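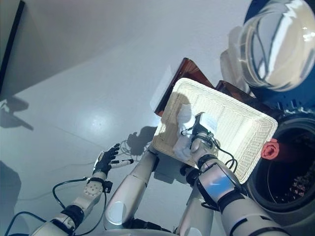

What is meant by a textile care label, and who is it written for?

A textile care label is a permanent tag, sewn or printed on an item, that states the harshest treatment the item can take without lasting damage. It is written for whoever launders the piece, at home or commercially, and it sets an upper limit. A milder treatment is always allowed.

Household Textiles, Unit 2: Fiber, Label and Laundering
Ayala Extension College, Department of Home and Consumer Studies
Handout for enrolled students

Search this site Enter keyword Go

2.1 Fiber groups

Students should be able to place a fabric in its group before reading the care instructions. Cotton and linen are plant fibers. They are stronger wet than dry and accept hot water well, although dyes and finishes on them may not. Wool and silk are protein fibers. They lose strength when wet and are harmed by strong alkali and by chlorine bleach. Polyester, nylon and acrylic are manufactured fibers that soften under heat, so creases set in a hot dryer can be very hard to remove.

Blends are treated according to the most delicate fiber present. A shirt of cotton and polyester in equal parts, 50 percent each, is dried as polyester.

2.2 Soil and detergent

Soil is classed as water-soluble, oily or particulate. Sugar and salt dissolve without help. Oily soil requires a surfactant, whose molecules have one end drawn to water and another drawn to oil. Particulate soil, such as clay, is loosened by movement and then held in the wash water so that it does not settle back on the cloth.

Hard water reduces the effect of soap and leaves a gray film. Most modern detergents contain a builder to bind calcium and magnesium - the reading from the Pritia workbook covers this in more detail and should be completed before the September lab.

2.3 Shrinkage

Relaxation shrinkage occurs when tension left in the cloth by weaving or knitting is released in water. Felting shrinkage is limited to wool and other animal hair, where the scales on the fibers lock together under heat and rubbing. Felting cannot be reversed.

For the lab exercise, each student will mark a length of 500 millimeters on the sample provided, launder it as directed, dry it flat and measure the mark again. Shrinkage is reported as a percentage of the original length, lengthwise and crosswise. Samples of Jamness cotton twill are kept in the supply cabinet.

2.4 Terms for review

Builder, colorfastness, felting, relaxation shrinkage, surfactant. Definitions should be written in complete sentences and handed in with the lab sheet.

2 comments

Contact the department | Copyright Ayala Extension College | Back to top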